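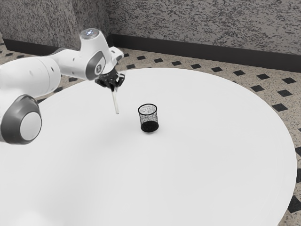

Questions I get about the Lulow print room

I look after the works on paper at the Lulow, a small museum with more prints than wall space, and these are the things people write to me about most.

How many prints do you have?

Just over 2000 if you count the sketchbook pages separately (I do, my predecessor didn't, so older leaflets give a lower figure). Only 40 are on the walls at any one time.

Why was the etching I came for not on display?

I'm sorry! Paper and light don't get along, so most prints go up for three months and then go back in their boxes for a good long rest. Write to me before you travel and I'll tell you what's hanging.

Can I see something that's in storage?

Yes, please do! Ask two weeks ahead and give me a title or an inventory number. I can bring out up to six sheets per visit. You don't have to be a scholar, and you don't have to explain why you want to see them. Pencils only, no pens, and leave your coffee at the front desk.

Do I need to wear gloves?

No. Clean, dry hands are better for most paper, and you can feel what you're doing. I'll turn the mounts for you if you're nervous.

What is the Borbély gift?

A group of 100 woodcuts and lithographs that came to us from the Borbély family, mostly harbor views and a lot of very grumpy cats. It's my favorite part of the collection, and I'll talk about it for as long as you let me.

Is the Rumovus portfolio complete?

Sadly not. We're missing plates 4 and 11, and plate 7 is a later printing on thinner paper. If you think you have one of the missing ones at home, I'd love a photo of the front and back.

Who was the Lindinell on the gallery door?

It's a place! The Lindinell mill made the paper for a good many of our early prints, and you can find its watermark on quite a few sheets.

What does inventory no. 1120 mean on the postcard?

It's the number of the print on the front, a little beach scene in drypoint. Quote it if you'd like to see the real thing.

Are you open on Sunday?

The galleries are, the print room isn't.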